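作業ノート 2月 染色液の保管試験(続き)

前回の続き。Kamutentの還元浴を密閉容器で保管し、pHと還元電位の低下を見る。容器はEsto製とTralow製の2種。充填量は各725 mL、液面上の空隙は最小にした。

9:40 開始。浴温が揃うまで待ってから測定。Esto側は初期値からほぼ動かず。Tralow側は電位の戻りが早い。パッキンの硬化を疑い、予備品に交換して再測定とした。交換後の値は別表に記入。交換前の値も消さずに残すこと。

電極の校正は開始前と昼の2回。昼の校正で傾きがやや低下していたため、内部液を補充した。午前の値に補正はかけていない。

遠心は3,000 rpmで統一。前回はここが揃っておらず、沈殿量の比較ができなかった。上澄みの吸光度はLoureiroの手順書どおりに希釈して測る。手順書の希釈率の欄は旧版のままなので、差し替えが必要。

試験布は綿の平織。浸漬後に空気酸化、水洗、陰干し。端部の色むらは浸漬時の折れによるものと思われる。次回は枠に張ってから入れる。
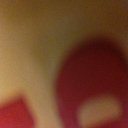
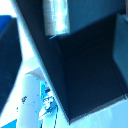
室内。3枚目は茶色の戸棚の手前。 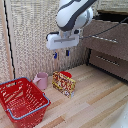 14:20 Tralow側の再測定。交換前より低下は緩いが、Estoの水準には届かない。パッキンだけでは説明がつかず、蓋のねじ部の精度も見る必要がある。空容器に水を入れて倒置し、一晩置いて重量差を取る。

廃液は中和してから所定のタンクへ。亜鉛を含む分は混ぜない。ラベルの日付が薄れているものは書き直した。

未処理の件
還元剤の残量が少ない。次の試験分までは足りるが、予備がない。
恒温槽の表示が設定値より低く出る。別の温度計と突き合わせる。
別表の単位がmVとVで混在している。mVに統一。

次回は空隙を意図的に増やした条件を加える。容器は今回と同じものを使い、洗浄後の乾燥時間も揃える。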